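Notebook - Pedlow bench, grocery sorting project (student team)
May, entry started 9:40

Carried over from last entry: the Fitus jaw pads are still on the arm, wrist camera calibration unchanged. Goal for this block is dry pasta only. The class brief asks for pick, lift and place on mixed packaging, and pasta gives us boxes and soft bags with similar contents.

Log total at start of block: 1,054 attempts. Target by end of block: 1,114.

Setup for the layout with the spaghetti bags leaned in a row behind the box:

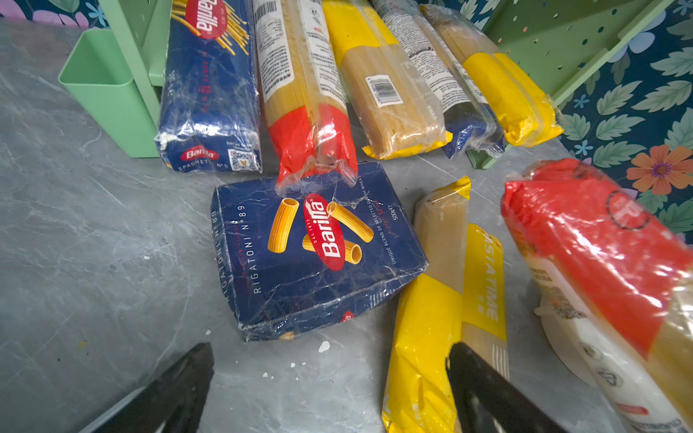 Rigatoni box flat, PASTATIME bag in front, both fingers in view.

Notes on segmentation. The clear film on the rigatoni box throws white highlights, and I expect the mask to split there. Vatley (our segmentation script) has a merge threshold for this, currently 4. Leave it alone until we have compared masks from the whole block. The twisted plastic tail draped on the top edge of the box is a separate problem. If it gets merged into the box mask, the grasp center shifts toward the row and the approach path is wrong. Label tails as their own class from now on.

Grasp rules for this block:
Boxes - close across the narrow side, force setting 25.
Long bags - close across the strands near mid-length, same force, slower close.
Bags under another item - skip and log as "blocked." No retries.

Do not straighten the pile between attempts. If the arm pushes something over, it stays that way and the next attempt starts from there. Students on the second shift have been tidying, and that makes the two shifts hard to compare.
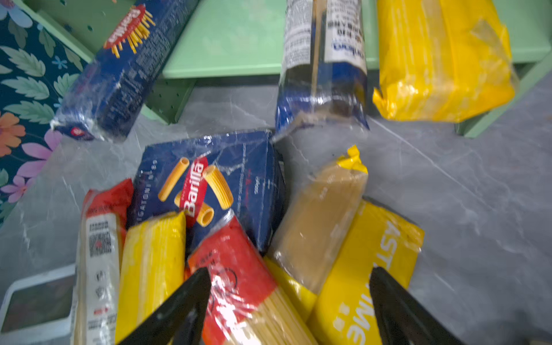 Long bags also need a better angle estimate. Kvaran fits one line through the mask, fine for a bag in the open and poor for one that is partly covered, where the visible part is short and wide. Proposal: use the strand direction inside the clear section when there is enough of it, and fall back to the mask line otherwise. Should be a small change in the planner config.

To do:
- add "tail" to the label list
- check finger pads for smudges before each shift, wipe if needed
- export blocked attempts separately
- ask second shift to write down force setting at start and end

Block still open at time of writing. Counts go on the next page.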